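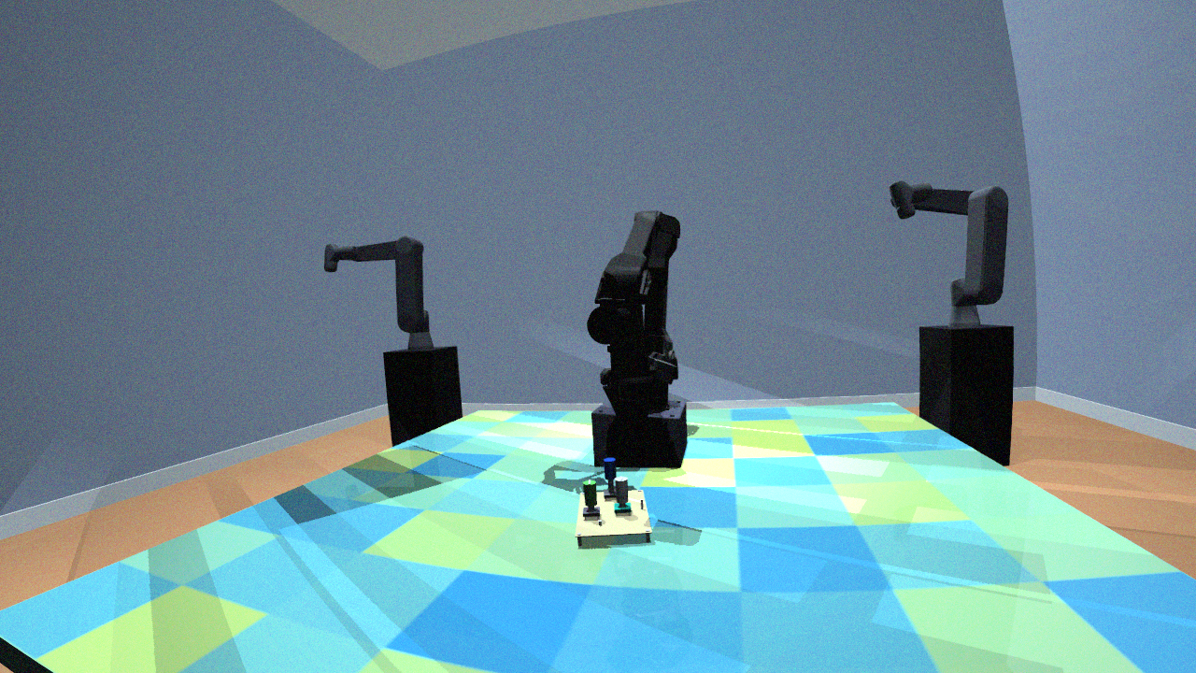 Preguntas frecuentes sobre tableros de mesa estampados

Antes de comprar un tablero con dibujo conviene desconfiar un poco, también de nosotros, que los vendemos. Hemos reunido las dudas que más llegan al correo de la tienda y las contestamos sin folleto.

¿Un estampado geométrico cansa antes que un color liso?
Depende de quién lo mire. Los catálogos repiten que los triángulos y los polígonos son "atemporales", palabra que se ha usado también para el gotelé. Si dudas, pide la muestra y déjala un mes en el comedor. Si a las dos semanas la has tapado con el frutero, ya tienes la respuesta.

¿Disimula de verdad las manchas?
Las migas y las gotas pequeñas, sí. El cerco de una taza también se pierde bastante entre azules y turquesas. El vino tinto se ve en cualquier tablero que vendemos, y quien te diga lo contrario seguramente no ha limpiado uno.

¿Qué diferencia hay entre la serie Brestby y la serie Kershaw?
Brestby lleva el dibujo impreso bajo una capa de laminado. Kershaw es madera maciza pintada y barnizada. La primera aguanta mejor el agua y peor los golpes en el canto: si salta una esquina, no tiene arreglo decente. La segunda se puede lijar y repintar, aunque repetir el dibujo exacto es otra historia y no lo prometemos.

¿Por qué Kershaw cuesta bastante más?
En 120 de largo, Brestby sale por 580 euros y Kershaw por 746. La diferencia se va en la madera y en las horas de pintura. ¿Se nota en el uso diario? En una mesa de cocina con niños, nosotros diríamos que poco. En un comedor que se usa en Navidad, tampoco mucho, pero ahí cada cual.

He visto un tablero casi igual en otra web por mucho menos. ¿Es el mismo?
No lo sabemos, y la otra web quizá tampoco. Pregunta por el grosor, por el material del alma y por cómo está rematado el canto. Si responden "materiales de primera calidad" y nada más, no han respondido.

Los colores de mi pantalla ¿son los que voy a recibir?
No exactamente. Los cianes y los verdes amarillentos son los que más engañan, sobre todo con el brillo del móvil al máximo. La muestra física cuesta 11 euros y se descuenta del pedido. Mírala a las nueve de la mañana y otra vez de noche con tu lámpara, que con luz cálida los azules se apagan.

¿Vale cualquier pata?
Cualquiera que soporte el peso y que no baile. Los juegos de Kotis encajan con los taladros de fábrica de Brestby; para Kershaw hay que taladrar. No fiamos la estabilidad de un tablero largo a cuatro patas atornilladas con placa pequeña – se puede hacer, la gente lo hace, y luego nos escribe.

¿Resiste el calor?
La ficha de Brestby habla de resistencia térmica con mucho optimismo. Usa salvamanteles. Un laminado levantado por una cazuela no entra en garantía, ni aquí ni, que sepamos, en ninguna parte.

¿Con qué se limpia?
Agua templada, jabón neutro y un paño que no rasque. El limpiador Plusetti que ofrecemos al final del pedido va bien, pero el jabón de platos diluido nos ha dado el mismo resultado en Brestby. En Kershaw evita el alcohol y los productos con amoniaco.

¿El barniz es "ecológico"?
Es al agua y huele poco. Lo de ecológico lo dejamos para quien pueda demostrarlo.

¿Puedo usarlo en la terraza?
Kershaw, no. Brestby, bajo techo y sin sol directo, con reservas: el canto es el punto débil y la humedad entra por ahí. Los turquesas, además, pierden fuerza con el sol. Para exterior busca otro material.

¿Se hacen medidas especiales?
Sí, solo en Kershaw y con un plazo más largo. El modelo a medida parte de 636 euros en el tamaño más pequeño. El dibujo no se escala: se corta donde toque, y a veces queda un triángulo partido en una esquina. Mandamos un boceto antes de empezar y, si no te gusta el corte, es el momento de decirlo.

¿Admitís devoluciones?
En las medidas estándar, dentro del plazo legal y sin montar. Los tableros a medida no se devuelven salvo defecto. Guarda el embalaje hasta estar seguro, también las esquineras de cartón.

¿Cerráis en agosto?
El taller sí, la tienda no. Los pedidos de Kershaw que entren después de junio salen en septiembre.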